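Wäsche, Betten, Schubladen – unser Januar in Rurness

Von Hadiza Tamuno

Eigentlich sollte diese Seite schon viel früher stehen, aber wie das so ist: Erst waren alle erkältet, dann kam der Besuch, und auf einmal lagen die Stapel wieder genau dort, wo sie vor Weihnachten gelegen hatten. Jetzt ist es aber so weit, und ich freue mich sehr, dass ich Euch wieder ein bisschen durch unser Haus und durch unser Aufräumen mitnehmen darf. Wer schon länger hier liest, kennt unsere kleine Runde ja: Aarti Dubey und Ieva Navickas wohnen oben, Shinji Hosoda und ich unten, und einmal im Jahr nehmen wir uns gemeinsam alles vor, was aus Stoff ist. Bettwäsche, Handtücher, T-Shirts, Winterpullis, die ganze bunte Gesellschaft.

In diesem Jahr haben wir im Schlafzimmer angefangen, und das war eine gute Entscheidung. Ein Bett ist nämlich der beste Falttisch, den man sich wünschen kann! Der Küchentisch ist immer zu klein (und meistens klebt irgendwo noch Marmelade), auf dem Fußboden tun mir nach einer Viertelstunde die Knie weh, und das Bügelbrett wackelt, seit wir es haben. Ein Bett dagegen ist breit und weich, und wenn einem etwas herunterfällt, dann fällt es eben auf die Matratze. Wichtig ist nur, dass das Laken ordentlich gespannt ist, sonst faltet man die Laken-Falten gleich mit ins T-Shirt hinein. Aarti lacht mich dafür jedes Mal aus, aber ich streiche es trotzdem vorher glatt, mit beiden Händen und bis in die Ecken.

Über das salbeigrüne Laken habe ich mich im Herbst gefreut wie ein Kind. Ich hatte so lange nach genau diesem Ton gesucht, und zu dem grauen Polster am Kopfende passt er einfach wunderbar ruhig. Davor hatten wir immer Weiß, was auch schön ist, aber im Winter kam mir das Zimmer damit doch recht kühl vor.

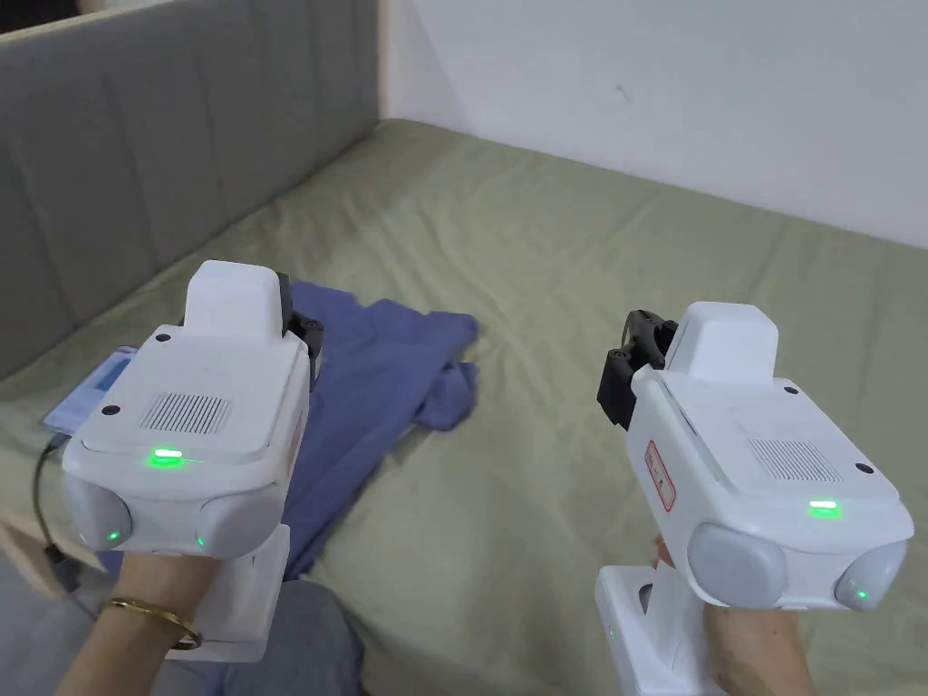 Bei den T-Shirts gehen die Meinungen bei uns auseinander, und zwar seit Jahren. Shinji rollt, Ieva faltet in Drittel, und ich mache es so, wie meine Mutter es gemacht hat: mit der Vorderseite nach unten hinlegen, die Ärmel nach innen, einmal längs, zweimal quer, fertig. Die blauen und violetten Sachen kommen bei mir immer zusammen, weil ich morgens im Halbdunkel sonst gar nichts finde. Und bitte, bitte nehmt Euch am Anfang die Zeit, das Shirt einmal richtig auszuschütteln und die Ärmel herauszuziehen. Das geht ganz schnell, und der Stapel steht hinterher so viel schöner da!

Insgesamt hatten wir 160 Teile zu sortieren, Ieva hat Buch geführt. Davon durften 11 T-Shirts weiterziehen, sie gehen an Aoi Imai, die daraus Streifen schneidet und Teppiche webt. Von ihr liegt auch schon einer bei uns im Flur, ein ganz dicker, auf dem man im Winter barfuß stehen kann – ich könnte ihn jeden Tag streicheln. Drei weitere Shirts habe ich heimlich wieder in die Schublade zurückgelegt. Man wird ja wohl an etwas hängen dürfen.

Gegen Mittag gab es Suppe, und danach ging es mit den Pullovern weiter. Die habe ich nicht aufgehängt, sondern locker gelegt, höchstens sechs übereinander, sonst bekommt der unterste nie wieder Luft. Zwischen die Wolle kommen bei uns Lavendelsäckchen, die Aarti im Sommer aus Stoffresten näht. Sie duften nach einem halben Jahr noch ganz leicht, wenn man sie zwischen den Fingern reibt, und danach fülle ich sie neu auf.

Am Samstag machen wir mit den Handtüchern weiter, da steht mir das große Fach im Bad bevor, vor dem ich mich schon seit dem Sommer drücke. Shinji möchte sie alle rollen, wie im Hotel, und ich fürchte, diesmal setzt er sich durch. Wenn Ihr selbst einen guten Trick für Spannbettlaken habt, dann schreibt mir sehr gerne unten in die Kommentare. Ich habe bestimmt schon jede Anleitung ausprobiert, und bei mir wird am Ende doch immer eine Kugel daraus.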